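Progress Report: The Trunenside Card and Keepsake Workshop
Filed under: Makers & Small Grants
Print this page | E-mail this page
Reading time: 3 minutes
February 21, 2025

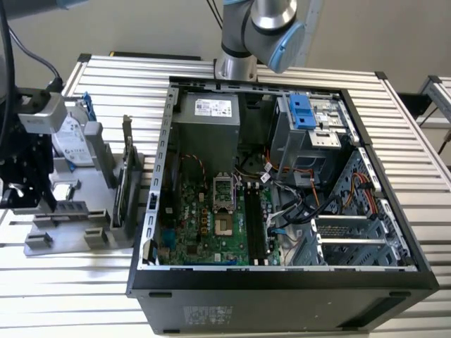 The workshop has had a good, busy winter, and we are so pleased to be writing to you with a fuller table of cards than we had when we last reported in November. Your grant was meant to help us move from cards made to order at the kitchen end of things to a proper small range of personalized cards and keepsakes, and I think we can fairly say the range now exists! Getting the inside of a card right has taken more patience than any of us expected. A desktop computer with its side panel off shows you how much goes on behind a plain black case, and a folded card is a bit like that – the front looks simple enough, but the fold, the insert, the lettering and the little space left for a name all have to sit together or the whole thing looks wrong.

We now have 31 designs ready to sell. Most are for birthdays and new babies, with a smaller group for retirements, new homes and the sort of thank-you a person wants to send to a neighbor who has fed the cat all summer. Each one can carry a name on the front and a longer message inside. We had first planned to let people choose any typeface they liked, but the samples came out so uneven that we went down to two, a rounded hand style and a plain upright one. Customers at the Jerkton winter fair seemed quite happy with that, and several told us it made choosing easier.

The keepsake side is slower, I'm afraid. The Godness range (the small hanging hearts and name tags, for anyone reading who hasn't seen them) was due to be finished by now, and it isn't. The ribbon we liked was discontinued, and the replacement frayed at the ends when it was cut, so we sent it back. We have a new sample that behaves much better, in cream and a soft green, and we would like to live with it for a few weeks before we order a full roll.

Paper has been the happier story. After a good deal of back and forth we settled on the Ferraro stock for all the folded cards. It takes ink cleanly, it doesn't crack along the fold, and the envelopes match it closely enough that you wouldn't notice the difference unless you held them side by side under a lamp. It does cost more than the stock in our original budget. We have covered the difference by dropping the printed gift bags, which sold poorly anyway, and the overall total you approved has not changed.

We also ran two open evenings in Trunenside, where people came in and made a card to take home. These were a joy, if a little noisy, and the glitter is still turning up in the drawers. A good many of those who came asked about ordering later on, so we have put a simple order form by the door and will have one online as soon as the wording for the message box is settled. People keep typing far more than will fit, bless them, and we want the form to tell them so kindly before they press the button.

Still to do before the next payment is due: finish the Godness tags, photograph the full range, and set postage for the larger cards, which currently go out at a small loss. We'd also like your thoughts on whether to offer a blank insert for people who prefer to write by hand. It would mean a slightly lower price and one more thing to keep in stock, and we have gone back and forth on it all month. A parcel of samples is on its way to your office with the receipts tucked inside the lid.

Print this page | E-mail this page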